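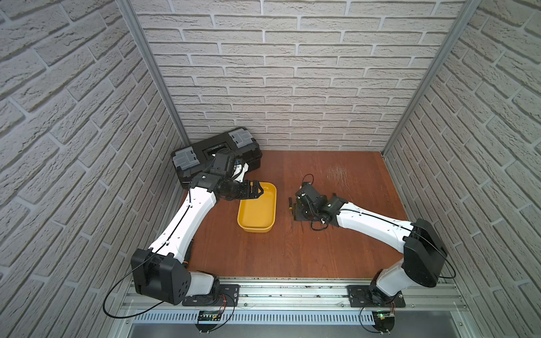 # Zavodley two-arm bench cell, enclosed

Part of the Clivby bench range. Sold as a complete cell or as a frame kit without arms.

The Zavodley is a tabletop enclosure for two light arms sharing one work area. It is intended for small-object handling: moving parts between boxes and trays, hand tool pick and place, packing and unpacking. It is not suited to machining, dispensing of solvents, or any load above the arm rating given on the quotation.

## What is in the price

- Aluminum extrusion frame with slotted front rail
- Two arm mounting plates, black, bolted to the rail
- Two arms with two-finger grippers
- Wood work surface, reddish-brown finish
- Three wall panels, white brick pattern or plain gray
- Slotted cable duct, white, fitted under the front rail
- One controller board per arm, mounted below its plate
- 388 assorted T-slot fasteners, bagged by size

Not included: host computer, monitor, toolboxes, trays, bench, delivery beyond the loading dock.

## Electrical

The cell needs one grounded outlet. Each arm has its own supply and its own fuse, so one arm can be isolated for service while the other stays powered. Allow 60 cm of clear space in front of the rail for access to the boards and the duct cover.

Arm cables are supplied long enough for full shoulder rotation. Leave the slack in place. Tying the shoulder loop tight to the frame is the most common cause of connector failure in the first year and is not covered under warranty.

## Work surface

The surface is a consumable. Gripper fingers and tool tips will mark the finish wherever parts are picked up flat, usually in one or two patches. Marks do not affect arm accuracy. They can affect vision setups that rely on a uniform background, and buyers using cameras should budget for one spare surface per year. The board is held by screws from below and can be changed without removing the arms or redoing the rail alignment.

## Planning the layout

Both arms mount on the same edge, and their reach overlaps in the middle of the board. Place shared items there. A shallow tray set lengthwise, front to back, can be reached from either side. Bulky items such as toolboxes go in a back corner, where they take up the least shared area. A box with a hinged lid needs clearance behind it; check this before fixing its position.

Light-colored trays show small dark parts better than black ones. Bloxham trays fit the area, as do most shallow trays with rounded corners.

## Maintenance

| Item | Interval |
|---|---|
| Clear debris from rail slots | Weekly |
| Check plate bolts | Monthly |
| Inspect gripper wiring | Monthly |
| Replace finger pads | 3000 operating hours |

Debris in the rail slots is harmless until a plate has to be moved. Vacuum the slots before loosening any bolts.

## Ordering

Lead time is 10 weeks from deposit for the complete cell. Frame kits ship sooner when the plain gray panels are chosen. Orders confirmed by 10th March are scheduled for delivery before the July shutdown.

The Zirwood spare surface is ordered separately and ships flat. State the panel pattern, outlet type and dock height on the order form. Quotations are issued per cell, with arms and frame priced on separate lines for buyers who capitalize them separately.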